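The Slow Business of Weathered Wood

Leave a pine board outdoors and it begins to change color within a month or two. The cause is ultraviolet light, which breaks down lignin, the compound that binds wood fibers together. Lignin carries most of wood's yellow and brown tones. Once it degrades, rain carries the fragments away and the surface is left rich in pale cellulose. Mildew then settles into the opened grain and supplies the darker gray.

The depth of the change is small. On a softwood board facing south, the gray layer is usually a fraction of a millimeter thick, and a few passes with a sharp hand plane will expose wood close to its original color. Loss of material is slow as well. Exposed softwood erodes by a few millimeters per century, with the soft earlywood going first and the denser latewood standing up in ridges.
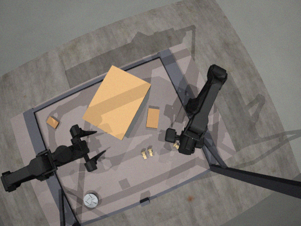

Demand for the finish has outgrown the supply of old barns. Reclaimed siding has to be pulled, de-nailed, kiln-treated for insects and sorted by thickness, and a large share of it is too cupped or split to use. Much of what is sold as weathered wood today was never outside. The look is wanted on tables above all, and the tabletop here has the usual features of it: a gray-brown tone, mottled grain, and one small reddish-orange spot that could be a knot or a stain. Marks of that sort are left in by makers who want a board to look old and sanded out by those who want it to match its neighbor.

There are three common routes to an artificial gray. The oldest is iron acetate, made by leaving steel wool in vinegar for several days. Iron reacts with tannin in the wood and forms a dark compound inside the fibers. Oak has plenty of tannin and can go nearly black. Pine has little, so it is often brushed with strong tea beforehand.

Marilou Manalastas runs the finishing shop at Renotby, a mill in Orkbridge that sells pre-grayed boards to furniture makers. She keeps 126 sample strips on a rack by the loading door, each marked with species, solution strength and drying time. "Two boards from the same log can take it differently," she says. "Sapwood drinks it. Heartwood fights it. We test every batch on offcuts, and I still reject some."
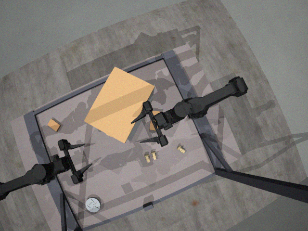
The second route is mechanical. A rotating wire or nylon brush removes the earlywood and leaves the ridges, imitating decades of erosion in one pass. Brushing is done before color goes on, and the depth has to suit the use. A wall panel can take deep texture. A dining table cannot, as crumbs lodge in the grooves and a pen will punch through paper laid over them. Renotby brushes its wall stock with wire and its table stock with nylon only.

The third is pigment, applied as a thin stain and wiped back. It gives the most even result and is the easiest to repeat, but it sits near the surface and wears through at edges. On a heavily used desk, bare wood can show at the front edge within a few years. Iron-treated boards wear more gracefully, although they can develop black rings under wet glasses if the topcoat fails.

Topcoats raise their own problem. Natural gray wood looks dry and flat, and almost any film darkens it. Oil-based varnish adds an amber cast that turns gray toward olive. Most shops use a water-based matte finish, and Manalastas puts on 4 thin coats with a light sanding between the second and third. She allows 7 days of curing before a board is shipped.

Prices vary with the method. At Renotby, brushed and iron-treated oak costs 25 percent more than the same board unfinished, while genuine reclaimed siding from the Lokcombe yard across the river is priced by the lot and changes with each delivery. Buyers who need matching boards for a long run tend to order the treated stock. Those making a single table often drive over to Lokcombe on a Saturday and pick through the stacks.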